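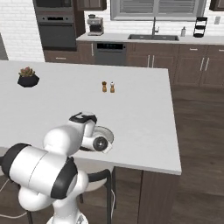 Can a machine clear the kitchen yet?
Speaker notes, Eun-ji Byun
Wednesday, May 23, 2018

Opening. Ask who has unloaded a dishwasher this week. Wait for hands. Then ask who would pay someone else to do it.

Short answer to the title: one bowl, yes. A kitchen, no.

Bowls are harder than they look. The rim is thin and curved, and if the fingers come in at a bad angle the bowl tips or slides. Say this slowly. Shop people in the room will know it from sheet parts.

Our numbers. We ran 3606 bowl pickups in simulation at Fallberg through the winter. The early ones were poor. Over the last 200 we got almost 100 that I would call clean, meaning lifted and set down level. Don't round that up to half.

What simulation leaves out: grease, chipped rims, a kid running past. Nipon Prasertsri's group at Miltex does the same job with real dishes and gets lower scores than we do. Give him credit by name.

Shop floor. Bin picking at the Bultlow plant works because the parts and the lighting stay the same. Homes don't offer that. A salt grinder moves every day.

If asked about price: we have no product and no date. Next round of tests starts in August.

If asked about stacking: 2 bowls nested together still defeat us. The gripper takes both or neither.

Skip the cost section if we are running late. Leave time for questions, and repeat each one into the microphone.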